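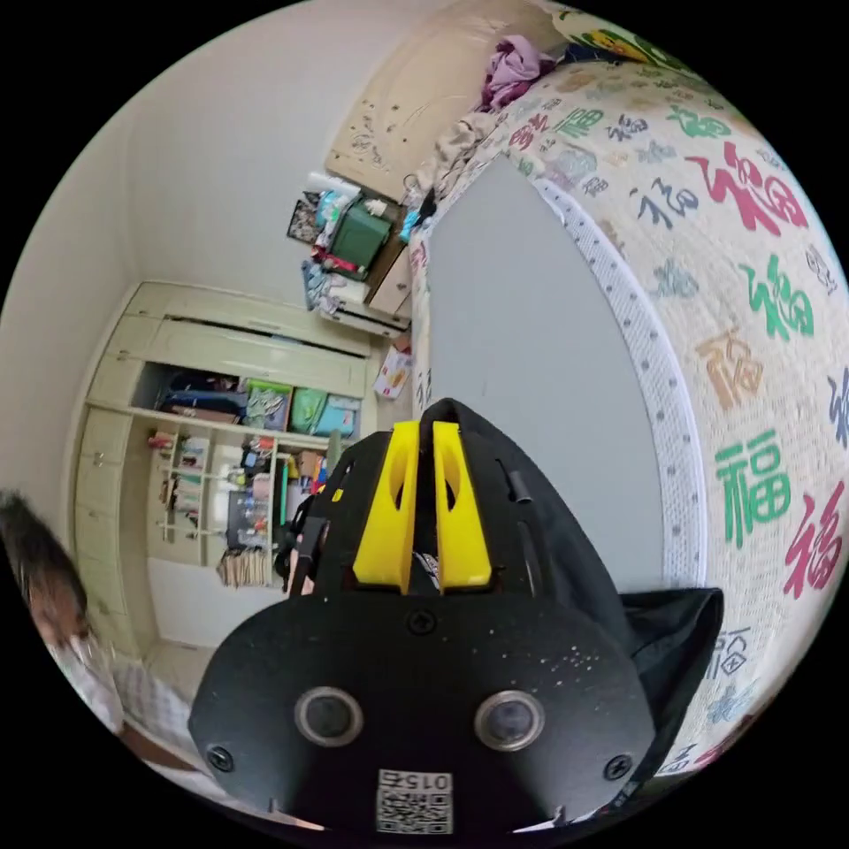
Fig. 5. Bedroom, with bed and shelves.

Section 4. Setting Up Your Resident Account and Booking the Common Rooms

Have your welcome letter on hand. It has your unit number and a registration code, printed in gray on slightly lighter gray by someone with excellent eyesight.

4.1 Registering

1. Go to the Langlois Court resident page and select New Resident.
2. Type your unit number with the building letter first (B29, never 29B). The system regards 29B as a place that does not exist and will tell you so at some length.
3. Enter the registration code. Dashes count. Spaces don't.
4. Choose a password and confirm it.
5. Open the confirmation email and select the link inside. It expires at midnight, even if it arrived at 11:58.

Note: If you co-own your unit, each owner registers separately. Only the first to finish becomes the Primary Contact and gets the letters about gutters. Couples may wish to discuss this beforehand.

4.2 Adding your parking space

1. Select My Unit, then Parking.
2. Enter the space number painted on the ground, not the one on your deed. The garage was renumbered in April and the deeds were not.
3. Enter your license plate and select Save.
4. Wait for the green check mark. A yellow one means the Brenport office is looking at it. Office hours are in Section 9.

Caution: Do not enter a guest's plate as your own "just for the weekend." The gate will believe you, and on Saturday morning it will stop believing in your car.

4.3 Booking the party room or roof deck

1. Select Common Rooms and pick a date. Dates in white are free.
2. Choose a time block. The last block ends at 10 p.m., including the part where you look for your coat.
3. Enter the number of guests. The party room holds up to 29.
4. Pay the refundable deposit: $800 for the party room, $1,000 for the roof deck.
5. Print or save the receipt. You will need it to get the key from Hugo Tessier at the front desk.

Note: The roof deck grill is booked separately, under Equipment. Yes, we know. Requests to combine the two have been passed along to Hulley, who run the booking software, and we look forward to their reply.

Caution: Canceling less than five days ahead forfeits half the deposit. Rain is not grounds for a refund. Neither is Pokville traffic, though you have our sympathy.

4.4 If you are locked out

After five wrong passwords the account closes for an hour. Typing the same password harder has no effect. Use Forgot Password, or write to Covadonga Peñalver in Resident Services with your unit number in the subject line.

To move a unit into a new owner's name, see Section 5.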